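Brindier Work Table, Model 2271
Section 4: Fitting and Preparing the White Top

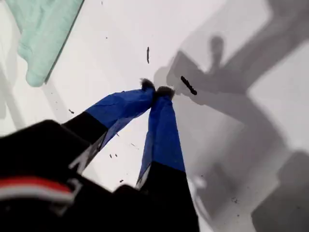
Figure 4. Smooth white work surface.

Read this section through before you start. The leg frame must already be assembled and standing on its leveling feet (see Section 3). Two people are needed for steps 2 and 3.

Parts and tools: top panel, bag C (screws and washers), hex key, soft cloth, spirit level, mild dish soap.

1. Lay a clean blanket on the floor and set the top panel on it, white side down. Check the blanket for staples and grit first.

2. Lift the leg frame, turn it over, and lower it onto the panel. The crossbar with the Brindier label goes toward the back edge.

3. Slide the frame until each bracket lines up with its pilot holes. Lift the frame to move it. Dragging it can tear the blanket and mark the white face.

4. Put a washer on each screw from bag C and start all the screws by hand. Leave them loose until the last one is in.

5. Tighten with the hex key, working from corner to opposite corner. Stop when the washer no longer turns.

CAUTION: Do not use a power driver. Overtightened screws can push up the white face from below, and this damage cannot be repaired.

6. Turn the table upright and check it with the level in both directions. Adjust the feet as described in Section 3.

7. Peel off the clear protective film slowly, starting at a front corner and keeping it low to the surface. If it leaves glue behind, wipe with warm water and a drop of dish soap.

8. Wipe the whole top with a damp cloth and dry it. Wait 40 minutes before placing anything on it.

NOTE: The surface has a matching repair stick, part 59, sold separately. It fills small scratches only.

Daily care

Wipe dust off before you slide anything across the top. Dark rubber feet and adhesive tape can leave marks if they stay in one place for weeks, so move items now and then. For tape residue, use a plastic scraper held flat, then soap and water.

CAUTION: Scouring pads, acetone, and powdered cleansers will dull the finish. Dull spots show most under a low lamp.

Do not stand on the table or use it as a cutting board.

If a bracket does not line up in step 3, check that the frame is not turned back to front. If it still does not fit, contact Trakomau parts service and give the model number.

Continue with Section 5, Cable Tray.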